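Stroke notebook, p. 186
July, written up at the kitchen table, 9.40 pm
Pavovton pool, 25 m, lane next to the wall

Catch work, second block

What a good session! I've been itching to write this one up since I got out. The plan was to find out if the slow catch drill does anything to stroke count once you're swimming properly again, or if it just makes you feel lovely for ten minutes and then wears off. Total for the evening was 3000 metres including warm-up and the bits between, and the part that matters is two lots of 30 lengths freestyle with the drill set sandwiched in the middle.

First 30 lengths, normal swimming, no thinking allowed: 567 strokes. Just under 19 a length, so nothing odd there (I was 18 or 19 nearly every length last month too).
Second 30, after the drills: 506 strokes. Just under 17 a length!

Counting every hand entry, push-off to wall, breakout kept to the second black tile line both times. I had the Stodix counter on my left wrist and tallied in my head as well. The Stodix missed a stroke here and there in the first lot, I think on the lengths where I glided too long, so the numbers above are mine. For the second lot we agreed exactly, which pleased me more than it should have.

Drill set, so I can repeat it:

Sculling out front with the pull buoy, head down, snorkel on. Elbows stay up near the surface and the fingertips point at the floor. Four lengths.
Fists, swum at an easy pace, then open the hand halfway down the pool. The change is huge. It feels like someone has handed you a plate. Six lengths.
Single arm, other arm resting in front, breathing to the working side. Right arm fine. Left arm still drops at the elbow the moment I breathe. Six lengths.
Catch-up with a pause at full reach, one beat on the Schwaiger before the next pull. Eight lengths, the last two without the beeper.

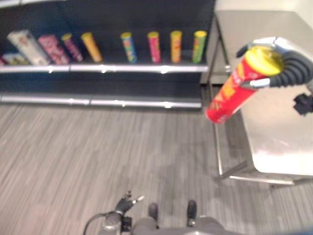

Pencilled in the margin by a lane-mate after reading this far: have you got times for those two sets? Two strokes fewer a length could just be a longer glide, and if you've slowed down to get it you've bought nothing.

Fair point, and I do have times, although I nearly didn't. The first set came out a shade quicker over the opening ten lengths and then I faded. The second was steadier. Overall they were close enough that I'm not going to read anything into the gap, especially with me stopping the watch by slapping at it. What I'd like is splits every five lengths. Pool clock, written on the slate with the grease pencil, no trusting the watch. I've put that in for next time.

The other thing wrong with it: I was warmer for the second set. Warm-up before the first one was short as the lane was busy. So the order needs swapping on another evening, drills first, then a long easy swim to lose the feel of them, then the plain 30. If the count creeps back up to where it was, the effect is real but short-lived.

Left arm notes. The elbow drops when I breathe left and the hand goes flat and presses down on the water. I can feel the bubbles come off the palm. Thinking "reach over a barrel" did nothing. Thinking "leave the hand where it is and breathe later" helped straight away, three or four good ones in a row and then gone again. Want to try it with the Tataline small paddles, the ones with only the finger strap, as they slide off if the hand pitches wrong. Brilliant bit of kit for that, infuriating for everything else.
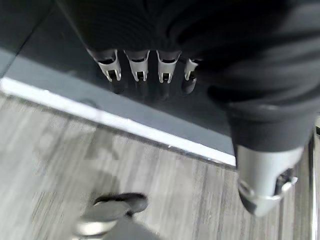 Do the paddles count as drill or as swimming when it comes to the stroke total?

Drill. Anything with paddles on stays out of the total, same as fins and the pull buoy, and the count only starts again after two plain lengths with bare hands. Otherwise the numbers won't match anything earlier in the book.

Odds and ends
Tempo on the Schwaiger was set too fast for catch-up to begin with and I was chasing it. Slowed it by two clicks and everything went quiet and smooth.
Beeper sits better under the cap at the back than on the goggle strap.
Shoulders fine. Forearms properly tired, the good sort, all from the sculling I'd guess.
Kick went to pieces during single arm. Ignoring it for now.
Snorkel valve sticking again, rinse it in fresh water.

Next session
Swap the order as above. Splits on the slate every five lengths. Paddles for the left arm, four lengths only. Breathe left on every odd length of the plain 30, even if it spoils the count.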